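Ticket 107 -- two-arm unit, stool job keeps stalling
Product: Trarnoline twin arm kit, Kulto control software
Opened by: Budow flat (home trial)
Status: open, waiting on customer
Last update: January 22, 2026

Original message

Hello again, me with the stools. You asked me to put everything in one place instead of sending you six little messages, so I've made a cup of tea and I'm having a proper go at it.

The job is legs on and legs off a plastic stool. I picked it back in December because it seemed like such a fair test of whether these things can do a household chore yet (I have done it myself with one hand while on the phone!). The stool goes upside down on the mat, one arm steadies it, the other does the work. When it goes well it's lovely to watch and I've called people in from the kitchen to see it. When it doesn't, Kulto gives me "hold lost, left" and both arms stop where they are until I clear it.

Things I've tried so far:

Restarted Kulto. Same message.
Restarted the arms, left them off over lunch, started again. Same.
Turned the grip force up from the default to 80. Fewer stops, but the whole stool started creeping across the mat, so I put it back.
Swapped the job over so the right arm steadies and the left works. The message then said "hold lost, right", which I thought was quite interesting and you may not.
Wiped the gripper pads. No change that I could see.

Reply from Manurung support

Thanks for the detail, and the swapped-arms test was useful. It points away from a fault in one arm. Could you tell us which part of the stool the steadying arm is holding when it stops, and what the hold timeout is set to? Please also send a picture of a normal attempt with the stool in position.

My answer

Timeout is 800, whatever that's in -- the box doesn't say. I haven't touched it. I did find an older profile called "Budow 2" still loaded underneath the new one, and I've no idea if it does anything. Shall I delete it? I'd rather ask first, having once deleted something on the old version and lost all my saved positions.

As for where it holds, it varies, and I think that may be the whole trouble. If it takes the seat by a ribbed edge it seems happy enough. If it goes for the flat part inside, it slides, and off goes the message. Gripping a leg low down is the best of the lot, at least until you ask it to turn that same leg, and then of course it has nothing left to steady with. A person would just use a knee! 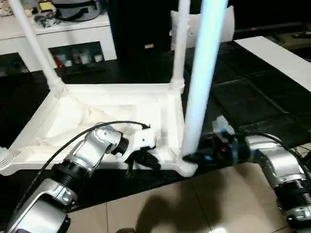
Posted by Trarnoline_at_Budow

The right gripper has the front leg down at the base, where it meets the seat, and the left one is inside the upturned seat pressing on the edge. I've been calling that the good position. There's a small red light on the right gripper too. Is red normal? The leaflet only mentions green and blue, so I'd like to know before I run it again.

You also asked about the floor. The stool sits on a black mat and there are beige tiles next to it. I could try it straight on the tiles but I suspect it would skate about even more.

To answer the last bit of your form, "would you rely on the unit for this task": no, not yet, but I'd say it's closer than I expected. It finds the legs every time now, which it certainly didn't before the update. It's the holding still that it can't manage. I'll leave the grip force and the timeout alone until I hear from you, and I won't delete the old profile either.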